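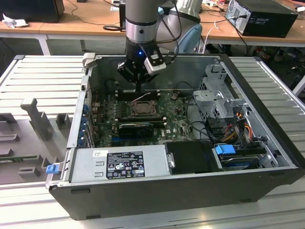

*Page 83*

## 6. Moving Lerkosstead to a New Computer

Use this section if you are replacing the office computer, or if the old one will no longer start. Lerkosstead keeps all of its records in one folder, so the move is a copy, a fresh install and a check. Allow an afternoon for a site with more than 1,050 tenant records. Smaller sites take less.

If the old computer still runs, start at 6.1. If it doesn't, skip to 6.3 and use your most recent backup.

### 6.1 Before you start

You will need:

- the license letter for your site
- an external drive with at least 200 GB free
- the administrator password for both computers
- a printout of the current rent roll (Reports > Rent Roll > Print)

**Caution:** Do not post payments or close a month while the move is under way. Entries made after the backup will not be on the new computer.

### 6.2 Back up the old computer

1. Ask everyone to sign out of Lerkosstead.
2. Sign in as the administrator.
3. Open **Tools > Backup > Full**.
4. Choose the external drive and select **Start**.
5. Wait for the message "Backup complete." Write down the record total shown under it.
6. Close Lerkosstead and eject the drive.

The backup is a single file ending in .lsb. Do not rename it. The restore tool reads the site code from the name.

**Note:** Scanned leases are stored apart from the records and are left out of a full backup unless **Include documents** is checked. The box is unchecked on a new installation. If you keep leases on paper only, leave it that way.

### 6.3 Install on the new computer

1. Sign in to Windows with an account that can install programs.
2. Run the Lerkosstead installer from the Gernisar download page.
3. When asked for the type of site, choose **Replace existing**. Choosing **New site** creates an empty rent roll with a different site code, and your backup will be refused.
4. Type the license number exactly as it appears in the letter, with the dashes.
5. Leave the data folder at its default unless your office uses a shared drive. For shared drives see Section 9.
6. Restart the computer.

### 6.4 Restore the records

1. Connect the external drive.
2. Open **Tools > Restore** and pick the .lsb file.
3. Select **Check file** first. A damaged file is reported at this step and nothing is changed.
4. Select **Restore**. A file with 3,480 records restored in 22 minutes on our test computer.
5. Compare the record total with the one you wrote down.
6. Print the rent roll again and compare the closing balances with the old printout.

**Caution:** Do not turn the computer off during a restore. If the power fails, repeat from step 2.

If the totals differ, check the date of the backup file. Picking an older file from the same drive is the usual cause.

### 6.5 Printers and the Kutside link

Printer choices do not move with the records. Set the receipt printer under **Settings > Printing** and print one test receipt.

Sites that send bank files through Kutside must pair again:

1. Open **Settings > Bank Link**.
2. Select **Forget this computer**, then **Pair**.
3. Enter the code sent to the account holder. It expires after ten minutes.

### 6.6 Retiring the old computer

Keep the old computer until one month-end has been closed on the new one. After that, remove Lerkosstead from it and release the license under **Help > License > Release**.

Changes to this section since the February edition: steps 6.3.3 and 6.4.3 (M. Solheim), bank link steps (O. Petkov).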